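Nafula Mussa
okay so a few people asked how the craft corner redo is going and the answer is too long for one post. thread, sorry in advance, get a snack

1/ Background for the new folks: I have one narrow spare room and for years it was where wrapping paper went to die. In January I decided it was going to be a real room with a real purpose, and the purpose is presents and puzzles and the eight thousand small boxes I can't stop buying.

2/ (I love a small box. I love a lid that fits. My sister says it's a condition and she may be right, but she also comes to me every time she needs to wrap something, so.)

3/ First decision was walls. I had convinced myself I wanted something calm, like oatmeal. I got four oatmeal samples from Zimmont, taped them up and felt absolutely nothing. Then I flipped to the back of the sample book where they keep the loud stuff and I was GONE.

4/ Plaid. Big, bright, many-colored plaid. I know!! I know. My mother had a plaid couch and I swore I'd never. But this is plaid if plaid went to a birthday party.

5/ Price check for those who want it: the wallpaper I priced came to $189 for the whole room, which made me sit down for a minute, and then I remembered it's a tiny room and I'll be looking at it every single day.

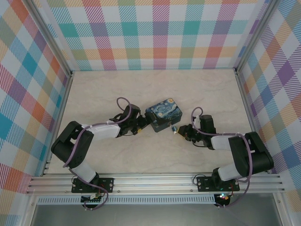

6/ The thing I keep going back and forth on is how much pattern a small space can take before it starts yelling at you. The usual advice is one accent wall and then you behave yourself. I don't think I agree anymore! When the plaid goes on the back and both sides like this, it stops being A Feature and turns into the weather of the place, if that makes any sense. Teal, pink, orange, yellow, purple, all of it, and the pale marble-look floor is what lets you get away with it. Put a busy rug under that and I'd need to lie down. And look how well the little Starry Night box holds up against it. I'd have guessed Van Gogh would lose that fight.

7/ Which brings me to boxes, finally, the real reason I'm typing with one hand while my tea gets cold.

8/ I've been collecting art print boxes. Anything with a painting on the lid. Museum shop stuff, puzzle boxes, old stationery sets, one that used to have fancy soap in it and still smells like somebody's aunt. I don't even always care what was inside.

9/ For a long time they lived in a stack and every time I wanted the bottom one the whole tower came down. So I bought the shallow Stuno shelf, the 10 inch deep one, and it is perfect for this. Deep enough for a box to lie flat, too shallow to hide a second row behind it. If I can't see it I will buy it again. I own three rolls of the same ribbon as proof.

10/ Someone is going to ask about the Hájek shelf. I had it in my cart for weeks. Beautiful shelf. It's 83 inches tall and I am very much not, and I wasn't going to climb a stool every time I wanted a gift tag.

11/ Colors next to the plaid, what I've learned from holding things up to samples like a lunatic:
dark blue: great
mustard: great
plain white: looks like you forgot something
red: depends which stripe it lands near, move it a few inches and try again

12/ The floor, I get a lot of opinions about the floor. I have the cream marbled vinyl mat from Wadance on order and yes it will show every crumb of glitter. I've made my peace. Glitter shows on everything. I found some in my car on Wednesday and I haven't used glitter since the fall.

13/ I will say the light color makes it SO much easier to find a dropped bead or one of those tiny brass fasteners. My old carpet was brown and speckled and I'm sure it ate over 200 of them. When we pulled it up it crunched.

14/ Wrapping tip while I have you, for people who struggle with small rectangular boxes: cut less paper than you think. The bulky ends come from too much paper, and then you fold and fold and it looks like a diaper. The flap should come up a little past halfway on the short side and that's it.

15/ Also if the box already has a gorgeous picture on it, please consider not wrapping it at all. Ribbon, tag, done. My nephew got a painting box that way and he kept his rocks in it for a year.

16/ Still to do: lamp, hooks for the scissors, and something on the back of the door. I'm thinking a pocket thing for flat cards but all the ones I find are beige and we've talked about beige.

17/ If you've papered more than one wall in a small room in something loud, show me please, I want to see all of it. Especially how you handled the corners, I'm nervous about matching the stripes and my first test piece was off by a thumb.

18/ Okay tea is officially cold. Going to make another one and measure the door again.

More from Nafula Mussa
Ribbon storage, ranked by how mad it made me
I finally threw out the brown carpet
What fits on a 10 inch shelf (a lot)
Oatmeal paint samples, free to a good home
Gift tags from old calendars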